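Tralleck Opens Enrollment for Home Workshop Course in Wood Finishing

PILLTON, 22/01/2019 – Tralleck, the adult education center on the north side of Pillton, has opened enrollment for its new evening course in wood finishing and furniture care. The course is meant for people who own older furniture and want to look after it themselves. No earlier experience is needed.

The course runs for nine weeks and is taught at the center's Mokgethi building. Each session lasts two and a half hours. Students work on a practice board for the first three weeks and then move to a piece of their own, which can be anything small enough to carry through a standard door. Chairs, side tables, stools and single drawers are all suitable. Beds and wardrobes are not.

Tralleck added the course after its yearly survey of residents. The survey drew 1843 replies, and furniture repair was the most requested subject that the center did not already teach. Upholstery came second and is being looked at for next year.

What the Course Covers

The opening weeks deal with identifying an existing finish. Students learn to test for shellac, lacquer, oil and wax in a hidden spot before they do anything else. The course then moves on to cleaning, light sanding, filling scratches and choosing a new finish. One full session is spent on stain and color matching, a subject that survey replies mentioned often.

Grain gets a session of its own. A table with a dark, wavy grain can hide small dents well but will show sanding marks that run across the lines, and students practice working along the grain before they touch a finished surface.
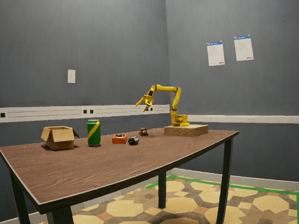
Fees and Materials

The fee is 101 dollars for Pillton residents and includes the practice board, sandpaper, brushes, rags and a small amount of each finish used in class. Residents of other towns pay an extra 27 dollars. Students who want a special color or a particular brand of varnish are asked to bring their own, in a sealed can with the label still on it.

Safety glasses and gloves are supplied. Students should wear closed shoes and clothes they do not mind staining. Oily rags must go into the metal bins by the exit at the end of every session, and must not be taken home.

Payment can be made in two parts, the first at enrollment and the second by week four. Refunds are given in full up to the first session. After that, a student who has to drop out may move the remaining sessions to the next term – the center will hold the place for one term only.

Class Size and Room

Evening classes at Tralleck normally hold twenty students. This one is limited to twelve, as each person needs bench space and somewhere to leave a piece between sessions. If there is a waiting list, a second group will be added on a different evening with the same content and the same fee. 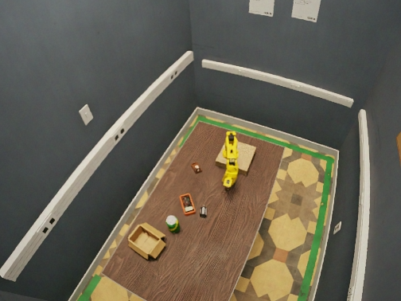
Storage is available for the length of the course. Pieces have to be tagged with the student's name and phone number, and anything not collected within two weeks of the last session will be offered to the center's reuse shop. Students are welcome to bring a helper to carry furniture in and out, and the side entrance has a ramp. Parking there is free after five in the evening.

The last session covers long-term care: how often to wax, what to use on water rings, and how far to keep a table from a radiator. Students leave with a printed guide of the methods taught, including drying times for each finish.

Support for the Program

Stilent, a hardware supplier with a store in Pillton, has given the course a set of hand tools and will offer enrolled students a discount on sanding and finishing supplies until the course ends. The discount does not apply to power tools or lumber.

Tralleck has also set aside money for four reduced-fee places. These are open to residents who receive housing or income support, and to full-time students over 18. Applicants should ask for the short form at the front desk. Replies are sent within a week.

How to Enroll

Enrollment is open at the front desk and by mail. Printed course lists are available at the center and at the Pillton public library. Places are given in the order that forms arrive.
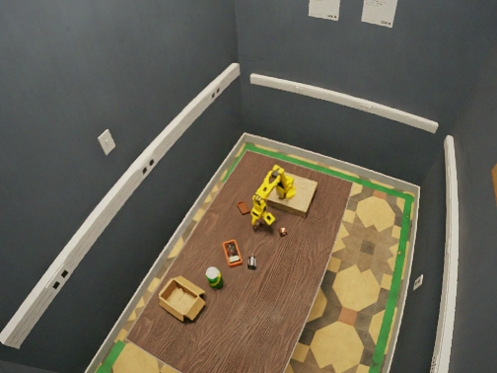 Tralleck Press Office

About Tralleck

Tralleck provides daytime and evening classes for adults in Pillton and nearby towns. Subjects include languages, bookkeeping, cooking, sewing and home repair. More than 900 people took a class at the center last year. The Mokgethi building has step-free access on the ground floor, and large-print course lists are available on request.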